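Home | Stories | Essays | Archive | Subscribe

The Second Cell

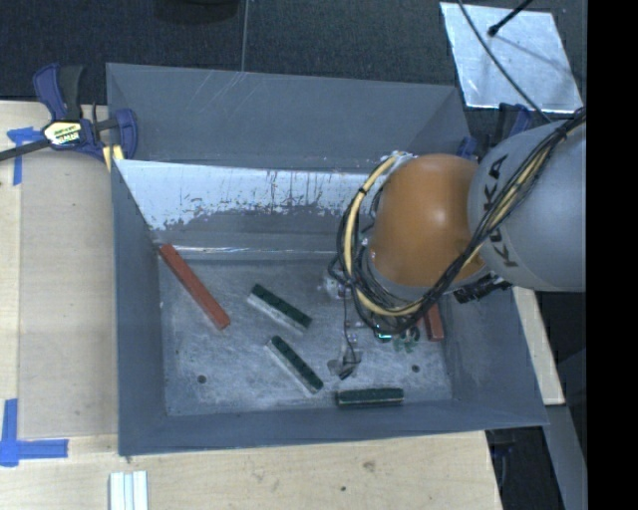
The capital request for the Kunthorpe works had to reach Plistholm by four o'clock, and Timothée Barbier had not yet written the paragraph headed Justification.

The remainder of the form was complete. He had entered the price of the arm, the price of the gripper and the price of the guarding. He had entered the floor loading, which had been surveyed twice at the insistence of the insurers. Under Consumables he had put cable ties, hoses and blue tape, and had been asked by return whether the tape was strictly necessary. He had replied that it was.

The existing cell stood at the far end of the sorting hall, behind a window through which visitors were invited to look. It picked bars out of a metal bin. The bars were red or green, and they lay as they had fallen, one against the wall and another across the corner, and the arm was required to find each of them without being told where it was. In August it had managed 1586 picks between one service and the next. The manual bench had managed 2154 in the same period, and the board had both figures.

"They will ask why we want 2 of something that is slower than what we have," said Picard, who kept the equipment register and had come to collect the form.

"They will," said Barbier.

"And what is the answer?"

He did not reply at once. He had sat on the manual bench himself, in his first winter at Clostthorpe, before the firm moved. He remembered the noise that a bar made against the side of a bin, and how by the end of a shift one ceased to hear it, and then heard it at home. His hands had been good for eleven years. The form made no provision for hands.

"The bench is short of people," he said at last. "It was short last year. We advertised the posts and we filled one."

"That is a staffing matter. It goes on a different form."

"Then I should like a copy of the different form."

Picard considered this and went to fetch one. It was green, and longer than the first, and it asked for the anticipated duration of the vacancy. Barbier wrote "permanent" and attached it behind the capital request with a clip. Under Justification he wrote a single line referring the reader to the attachment. He then reduced the allowance for spare parts to 3000 — a sum he knew to be too small — so that the total would fall below the level at which a second signature was needed.

Picard read the sheet through, initialled the corner and noted the time of receipt as ten minutes to four.

"You will be back in the spring for the spares," he said.

"I expect so."

"Use the same reference. It saves opening a new file."

Related stories
The Weighbridge at Plistholm
An Inventory of Lamps
Notice of Transfer
What the Surveyor Left Out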